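The slow business of teaching a hand

Training a robot hand to do desk work takes more examples than most buyers expect, and the examples have to be gathered one at a time. At Fulari, a small firm in Mimcombe, the current set stands at 1312 usable recordings. The target for August was higher.

Each recording is called an episode. It begins with the hand at rest and ends when the operator marks the task as finished or failed. Between those points the system stores the joint angles of arm and fingers, the motor currents, and the view from a camera mounted at head height. A typical episode covers one action: take an object out of a compartment, put it in another, let go. Failed attempts are kept, but in a separate folder, and are not used in the first round of training.

Nadja Trummer, who runs collection, plans the work in blocks of 47 episodes. The number was set by the length of time an operator can go on before the movements become careless. "You see it in the wrist first," she says. "People start to cut corners on the approach, and the model will copy that."
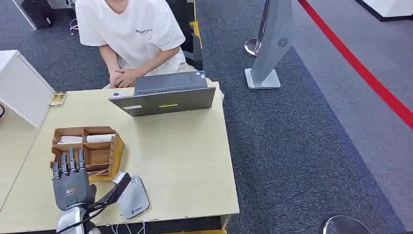
Variation is written into the plan. Between episodes the objects are moved to new starting positions according to a printed list. Early sets lacked this step. Operators put things back where it suited them, and the resulting model reached for the same spot whether or not anything lay there. Cauã Camargo, the engineer who found the fault, discarded the whole of that set and wrote the list generator the same evening.

Furniture and background are treated differently. Fulari does not clear the room or hang a backdrop, on the grounds that its customers will not do so either. Changes in daylight are logged by hour. Camargo would like more sessions before nine in the morning, when the light is low, and has so far obtained 2.

Labelling is done by Arlindo Seixas, using an in-house tool named Miranda. He plays each episode at reduced speed and marks three moments: first contact, secure grip and release. First contact gives the most trouble, as fingers often hide the object from the camera at the point of touch. In such cases he relies on the current trace, where contact shows as a small step. A second person checks 100 episodes from every batch, and if the marks disagree too often the batch goes back.

The trained model is tested on object positions that were held out of the collection. Trummer declines to give a success rate until the tests have been repeated at Vandton, the firm's second site, where the desks are a different height.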